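Setting Up a Table for Recording Robot Practice Runs

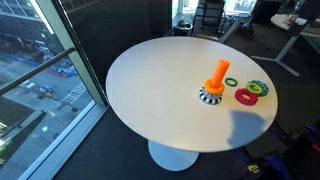 Ring stacker on a round white table, two rings on the post and four still to go.

14 shares | 3 comments

These tips come from recording stacking runs for Varnlow, a small project that teaches an arm by example. One batch is 122 runs, and most of the work is housekeeping.

Pick a plain matte top. Shiny tables throw glare that moves through the day, and a busy tablecloth makes small parts hard to find on video.

Window light is fine, but write down the time of day. We record some runs at 9 a.m. and some at 4 p.m. so the system sees both. Leave the blinds alone during a run.

Move the loose rings between runs. Put one on top of another now and then, or let two overlap. If they always start in the same spots, the arm learns the spots.

Start some runs half finished. A post with a couple of rings already on it is good practice - so is a bare one.

Keep the fumbles. If a ring drops and you pick it up again, finish the run and mark it "recovered." Throw out only the runs where someone bumped the table. We lost 61 that way in July before we moved the chairs back.

Wipe the rings with a damp cloth at the end of the day and dry them well.

Name files as you go. Tapio Koivisto once sorted 305 unnamed clips by hand, and it took him two evenings.

Stop after an hour. Tired hands make jerky runs, and those get copied too.

Comments (3)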